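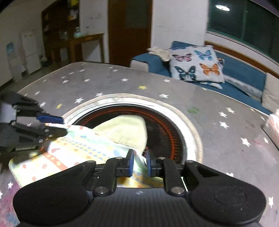
Patterned blanket and pale yellow towel at the drum

Unbridge Family Linen Service
Interim progress report to the Cullent Fund
July 2025

1. Purpose of this report

This report sets out the work carried out under the Cullent Fund grant since the service opened to families in January. It covers delivery against the agreed outcomes, changes to the programme, and matters on which the Fund's agreement is sought. Detailed expenditure is given in the financial return, submitted separately, and is discussed here only where it has affected delivery.

2. Background

The service lends bedding, towels and blankets to households with children under five who have recently moved into temporary or unfurnished accommodation in Unbridge and the surrounding villages. Items are washed, checked and packed at the Ledesma Street premises and issued through health visitors, housing officers and the two children's centres. Families may keep an item for as long as it is needed. They may also exchange soiled items for clean ones, and this part of the service was added at the Fund's suggestion when the original application was assessed.

3. Delivery to date

The service has supported 128 households in the reporting period and has issued 1,097 items. Cot sheets and towels account for the greater part of this total. Demand for blankets was heaviest in the opening weeks and fell away as the weather improved, as expected. Demand for towels has remained steady throughout.

Referrals from health visitors have been higher than planned and referrals from housing officers lower. We understand from the housing team that the referral form was not included in the tenancy sign-up pack until well into the spring. It has now been added, and the number of housing referrals received since then is closer to the level set out in the application.

The exchange arrangement has been used less often than we had hoped. Parents told staff at the children's centres that they were reluctant to hand back items which were stained, and several had bought replacements from their own money to avoid doing so. The leaflet has been reworded to state plainly that stains and wear are expected and that no charge is made. It is too early to report on the effect of this change.

4. Washing and storage

The washing process was reviewed in the spring following a number of complaints that towels felt stiff. The review found that too much detergent was being used for the local water, and the quantity has been reduced. Cot blankets and other light items are now washed separately from towels. This has lengthened the working day at Ledesma Street on the busiest days, and the rota has been adjusted accordingly.

Items are inspected twice, once on return and again after drying. Those with loose threads, torn hems or worn patches are withdrawn. Where the fabric is sound, withdrawn items are passed to the sewing group at the Climus Road centre, which makes them into bibs and face cloths.
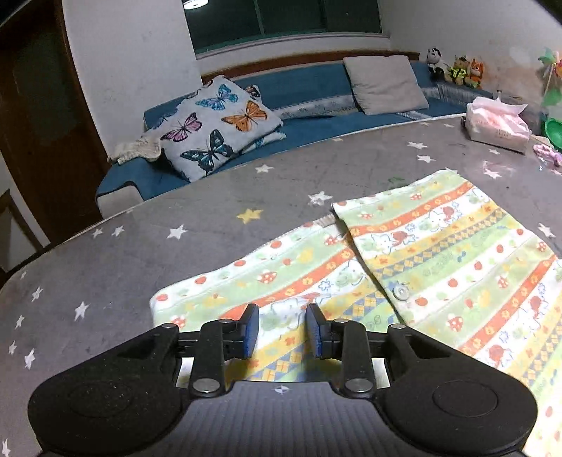
Folding and packing remain the slowest stage of the work. Towels vary a good deal in size, having come from several suppliers and from donations, and this makes it difficult to pack a standard bundle. We have agreed with the children's centres that future bundles will be described by the number and type of items they contain, with no reference to size – a small change, but one which should reduce the queries received from referrers.

Storage at Ledesma Street is adequate for present stock. Two bays of shelving were moved away from the outside wall after damp was noticed behind them, and the landlord has cleared the gutter above. No stock was lost. The wall will be looked at again before winter.

5. Staffing and training

The service employs 6 part-time staff, in line with the approved budget. One post was vacant for 4 weeks in the spring, during which deliveries to the outlying villages were reduced to one round a week. The normal timetable has been restored. All staff have completed safeguarding and manual handling training. Training in infection control has been postponed by the provider and will take place in the autumn.

6. Variations from the approved plan

The application included a small sum for a collection point at the Unbridge health centre. The room offered is no longer available, and no suitable alternative has been found in the same building. We ask the Fund to agree that this sum be used for additional delivery rounds, which families in the villages have requested repeatedly. The total grant would be unaffected.

The second variation concerns the survey of families. The original plan was to post a questionnaire to each household at the end of its loan. Many families move again within a short time and post does not reliably reach them. It is proposed that the questions be put by telephone or at the point of return, with the wording kept as approved.

7. Next period

The main tasks for the next period are as follows.

To build up blanket stock before the colder months.
To complete the outstanding infection control training.
To begin the survey of families, subject to the Fund's agreement to the variation above.
To review use of the exchange arrangement and report on the revised leaflet.
To meet the housing team regarding referrals from the new tenancies at Climus Road.

A decision on the two variations in section 6 would be welcome before the autumn delivery timetable is printed. Copies of the revised leaflet and the current referral form are enclosed.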